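2019年6月26日 作業ノート(上映まわり)

Ulumの試写室、朝から音の確認。昨日の続き。センターが引っ込む件はまだ直ってない。台詞だけ遠い。音楽は普通に出る。プロセッサの設定を初期値に戻して、もう一回頭から。→ 少しましになったが、2巻目の食堂の場面でやっぱり遠い。素材側の問題かもしれない。Lomitzの人に元のミックスの書き出しをもらえるか聞く(メール済、返事まち)。

ドキュメンタリー本編の長さ、もらった資料だと162分。長い。休憩を入れるかどうか。入れるなら前半の最後、港のインタビューが終わって黒味になるところ。あそこなら切っても変じゃない。ただ配給のPuststeadが途中休憩を嫌がる可能性あり、先に確認すること。勝手に切ると前みたいに揉める。

DCPの取り込み:
・1回目、途中で止まる。ハッシュ不一致
・ケーブル替えて2回目、通った
・KDMの期限、開始時刻が現地時間になってるか要確認。前回UTCのまま入れて開場直前に慌てた
・字幕は別ファイル。頭のほうで1枚だけ早く出る。位置は下でOK

画のほう。ランプは替えたばかりなので明るさは足りてる。右上の隅がわずかに甘い。レンズのシフトを戻してから合わせ直したら四隅そろった。マスキングは手動で、ビスタの位置にテープで印をつけた。シネスコの印は前のがそのまま使える。テープの色が同じなので間違えそう、次に替えるときに色を分けること。

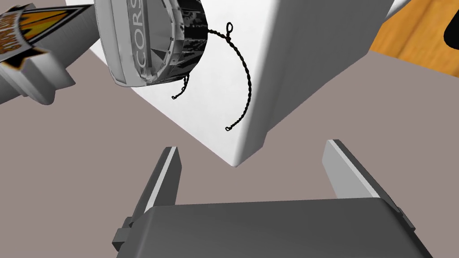 CG画面、上から。白い箱型と開いたグリッパー

午後、チラシと案内文の直し。Russoの印刷所に3000枚で見積を依頼。紙は前回より薄いほうで良い、どうせ折る。裏面の地図が古い。駅の出口の番号が変わってるので差し替え。開場時間と上映開始の時間が同じ大きさの字で並んでて読みにくいという話が前から出てるので、開始のほうを太く。あと「入場無料」が下に埋もれている、上に持ってくる。
監督名の表記、案内文とチラシで違う。長音の有り無し。Puststeadの資料にあわせて長音なしで統一。過去のサイトの記事はそのままで良いと思うう。

席の話。200席で組むつもりだったが、後ろの2列は音響卓を置くとつぶれる。卓を下手の壁ぎわに寄せる案もあるけど、そこだとサラウンドの片側しか聞こえなくて調整にならない。本番は卓なしでやるか?設定を固めてしまえば触ることはないはず。ただしトークのマイクがある。マイクだけ小さいミキサーを舞台袖に置く案。これが一番楽そう。トークの客席マイクはワイヤレス、電池は新品を当日入れる。前回は途中で切れて地声になった。

客電のフェード、今の速さだと急すぎる。本編終わってクレジットの途中で上がってしまうのも困る。クレジット最後のロゴが消えてから、ゆっくり。キューは手動でとる。自動に入れると予告の長さが変わるたびにずれるので。

予告編3本の順番は未定。Lomitzの短編のを最後にすると本編との音量差が目立つ。予告のレベルが全体に高い。フェーダーで下げて並べて聞いた感じ、本編より少し上くらいで落ち着いた。数字は卓の横の紙に書いた。紙、捨てないこと。

11月の特集の件、まだ何も決まってない。候補だけメモ:
・無声映画に生伴奏(ピアノの調律代がかかる)
・地方局の古いドキュメンタリーをまとめて。権利の確認が重い
・短編集、Lomitz経由で借りられるもの
個人的には二つ目をやりたい。テープの状態しだい。再生できるデッキがUlumに残ってるかどうか、倉庫を見てくる。ヘッドの掃除用の液も切れてたはず。

残り
・センターの件、返事が来たら再テスト
・Puststeadに休憩の可否
・KDM時刻
・字幕の頭の1枚、ずれの値をはかる
・地図の差し替え→Russoに入稿
・舞台袖の電源、延長コードの長さが足りるか見る。足りなければ買う

夕方もう一度、食堂の場面だけ客席の真ん中と端で聞いた。端のほうがかえって台詞がはっきりする。スピーカーの向きも疑ったほうがよさそう。スクリーン裏に入るのは明日、脚立がいる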